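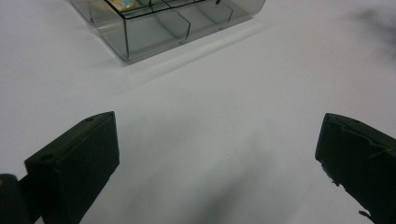
Sarnarmont Restoration has revised the way it prepares households for water damage work, and the new arrangements apply to all residential bookings from September. Under the previous procedure, customers received their instructions on the morning of the visit, when there was little time to move belongings or arrange for pets. Instructions are now sent when the booking is confirmed. They ask that one surface near the affected room be cleared and wiped down before the crew arrives, so that meters, paperwork and small removed fittings can be set out on it. A plain white tabletop with a smooth, matte finish is well suited to the purpose, as small screws and flakes of plaster show up against it at once. Where no table is available, the crew will bring a folding one.

What the first visit covers

The first visit is an inspection and does not commit the customer to further work. The technician will ask when the water was first noticed, whether the supply has been shut off, and whether the same area has been wet before. Moisture readings are taken from the walls, the floor and any built-in cabinets next to the affected area. Readings are also taken from a part of the home that is known to be dry, and the two sets are compared in the written report.

Baseboards may need to be removed to allow air to reach the lower part of the wall. Technicians will request permission before removing any fixed item. Baseboards in sound condition are labeled on the back and stored flat until they can be put back.

Customers are asked not to run household fans toward a wall with visible mold growth before the inspection has taken place. Moving air can carry spores into rooms that were not affected. Doors to the room should be kept closed, and heating should be left at its usual setting.

Drying equipment

Most homes will receive Windix air movers together with one or more Skirnero dehumidifiers, depending on the size of the rooms. The equipment must remain switched on at all times, including overnight. Customers who turn it off in the evening will usually extend the drying period, and the rental charge is calculated by the day. A technician will return to take new readings and will adjust the position of the machines where required.

The dehumidifiers drain by hose into a sink, tub or floor drain. Please check the hose each morning and each evening to see that it has not been pulled loose. If a unit shows a fault light, call the office and leave the unit where it is.

Removed fittings and small parts

Switch plates, hinges, vent covers and their screws are sorted by room and returned when the work is finished. The customer is asked to sign for them on the closing form. Any part found to be corroded will be shown to the customer before it is discarded, and a replacement will be quoted separately.

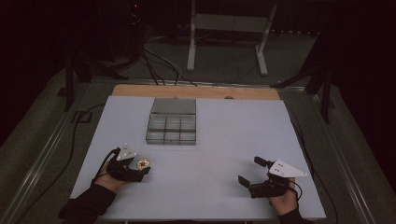
Charges and insurance claims

The inspection fee is unchanged and will be credited against the final invoice if the work goes ahead. Customers who intend to make a claim should notify their insurer before any material is removed from the home, and should keep damaged items until the insurer has confirmed in writing that they may be thrown away. The office can supply the moisture report and the equipment log directly to an adjuster on request. Jobs estimated at more than $4,000 are now billed in 3 stages, with the last payment due after the final readings have been accepted.

Service area

Following the opening of the Özkan depot, the company now serves 38 towns. Emergency calls from the newly added towns are answered at all hours, although crews sent there after 8 p.m. may be limited to stopping the leak and removing standing water. Drying equipment will then be delivered the following morning.

Copies of the new preparation sheet are available at the front desk and are enclosed with each estimate. Landlords and property managers who need a supply for their tenants may order packs of 20 from the office at no charge.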